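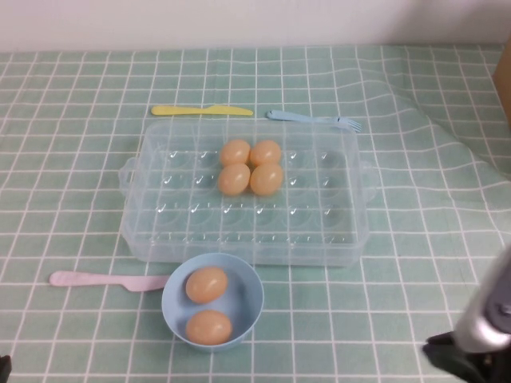 Tips and Sightings FAQ

Got something on somebody famous? Read this first, saves us all some email.

Do you pay for tips?
Sometimes. Video, yes, if we run it. Standard rate is $400, more for an exclusive. Text tips, no. Sorry.

Do I have to give my name?
To us, yes. On the site, no. We don't hand names to publicists and we get asked alot.

I saw Gwenllian Lewis at dinner with her ex. Want it?
Which ex. And where, what time, who else was at the table. "Downtown somewhere" isn't a tip.

Is the Premel tour really off?
Don't know yet. We had more than 2000 emails on this one since September - please stop. When the label talks, we'll post it.

Why did my comment dissapear?
Links, home addresses, or stuff about somebody's kids. Those go right away. Everything else is usualy the spam filter.

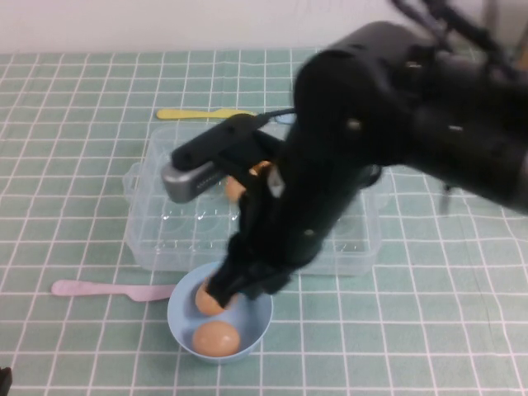 By Gervasio Barrientos
Updated Nov 23, 2021

Can I send court papers?
Please do. Full PDF, case number on page one. No screenshots of one paragraph.

You got a story wrong. Now what?
Use the Corrections form, paste the headline, tell us what's off. We fix it and put a note at the bottom. Reps for the Henriques split - same form as everyone else.

Where's the Nosta reunion recap?
Under TV, not Music. Yes, the search is bad.

How long till I hear back?
Day or two. If it's a week we passed. Photo credits and payment questions go to the Sukunlow desk, ext. 2782, mornings only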